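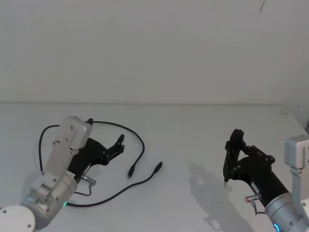
Two robot arms over a white tabletop, each of them with a black two-fingered gripper.

Bailly to bring back its coat line and change the way it sizes women's clothes

The fashion label Bailly will start selling winter coats again this autumn and will drop its old dress sizes at the same time, the company said on 14th March. The new sizing will go by body measurements in centimetres and will cover everything the label makes for women, from shirts to outerwear.

Bailly stopped making coats when it closed its tailoring workroom in Hostberg. It has sold knitwear, shirts and skirts since then, mostly through its own website and a small group of independent shops. The coats will be cut and sewn in Varkbridge, where the label rents two floors of a former glove works.

There will be seven coat styles in the first season. Five are updated versions of older designs, among them the long belted coat that was on the cover of the label's last printed catalogue. The other two are new: a short wool jacket with a stand collar, and a raincoat in waxed cotton. The wool comes from the Forus mill, which already supplies Bailly with cloth for its skirts.

Orders will open in July. Customers who order in that month will be asked for a deposit, with the balance due when the coat is ready. After that, whatever is left will go to the shops in the usual way.

Bailly said it chose to take orders early so that it could decide how much cloth to buy in each colour. The belted coat will come in navy, camel and a dark green. The stand-collar jacket will be in navy and grey only. The waxed raincoat will be sold in a single colour, olive, for the first season.

The sizing change is likely to matter more to regular customers. At present the label uses standard British dress sizes, but its fit has drifted over the years, and a skirt bought now can be a good deal roomier in the waist than one bought under the same number ten years ago. Customers have complained about it in reviews on the label's website, and shops that stock the clothes have asked for something clearer.

Under the new system, each piece will carry one main measurement on the label. For skirts and trousers this will be the waist. For shirts, jackets and coats it will be the bust. The smallest waist will be 67 centimetres in the first season, and the company said it plans to add smaller ones later. Shirts and coats will start at a bust of 85 centimetres.

The figure on the label will be the body measurement the garment is meant to fit. It will not be the measurement of the garment itself, and the company said the swing tickets would spell this out. A loose coat and a close-fitting shirt marked with the same number should both fit the same person, even though the coat will be a good deal wider when laid flat.
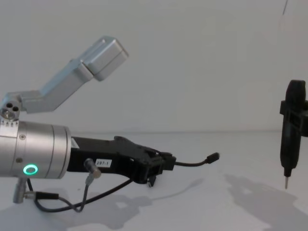
A second line on the label will give the length. Coats and trousers will be made in regular and long, and skirts in one length with a deeper hem than before, so that they can be let down. Bailly does not plan to make a petite length for now. It said it would offer free shortening on coats bought directly from the Varkbridge shop, and a fixed charge for coats bought elsewhere and brought in.

Older stock will keep its old labels until it has been sold. A chart matching old sizes to new ones will go up on the website before orders open, with separate columns for clothes made in different years. Paper copies will be sent to the shops.

Changes of this sort have been tried before by other makers, with mixed results. Many shoppers know their dress size by heart but not their measurements, and shops say that a label in centimetres can slow people down at the rail. Others find it a relief, particularly when buying online. Trouser and shirt sizing for men has used body measurements for decades.

One shop in Hostberg that sells the label said it would keep a tape measure at the till and train its staff to use it. The shop said most returns of Bailly clothes were down to fit, and that skirts came back most often. It expected some grumbling in the first few weeks and was not planning to reorder in the old sizes.

Bailly is taking on machinists and pressers for the coats. It currently has 43 people on its staff, including those in the shop and the warehouse, and has advertised for experienced coat makers as well as for trainees. Applicants for the trainee places do not need to have worked in clothing before. They will spend their first months on linings and pockets before moving on to collars and sleeves.

The company would not say how much it was spending on the new line. It confirmed that it had bought a second-hand buttonhole machine and a set of steam presses, and that cutting would be done by hand to begin with.

Prices have not been set. The label said the coats would cost more than its jackets do now and that the waxed raincoat would be the cheapest of them. It will publish a full list when orders open. Buttons will be horn on the wool coats and corozo on the raincoat, and each coat will be sold with a spare set sewn into the lining.

Repairs will be handled in Varkbridge too. Bailly already mends its own knitwear for customers who send it in washed, and it will take coats on the same terms. Relining will be possible on the belted coat and on the older coats made in Hostberg, as long as the outer cloth is sound. The workroom still has the paper patterns for most of those coats, and it used them as the starting point for the new cuts.

The patterns have been altered in several places. Armholes on the older coats were cut high and close, and many wearers found them tight over a jumper. The new ones are lower, with a little more width across the back. The belted coat has also lost its shoulder pads and gained an inside pocket deep enough for a phone. Its hem is slightly shorter than on the original, and the back vent is longer, to make it easier to walk in and sit down in.

Forus said the cloth for the belted coat was a new weight, heavier than the one it weaves for the label's skirts, and that the first lengths had been delivered for sampling. The dark green has been dyed twice after the first batch came out too blue. The mill expects to have the remaining colours ready before orders open.

Sample coats in each style will be on show in the Varkbridge shop from the day orders open, and customers can be measured there without an appointment. The samples will then go to Hostberg for a fortnight. Bailly said it had no plans to reopen its own shop in the town.

The men's range, which is limited to knitwear and scarves, is not affected and will stay in small, medium and large.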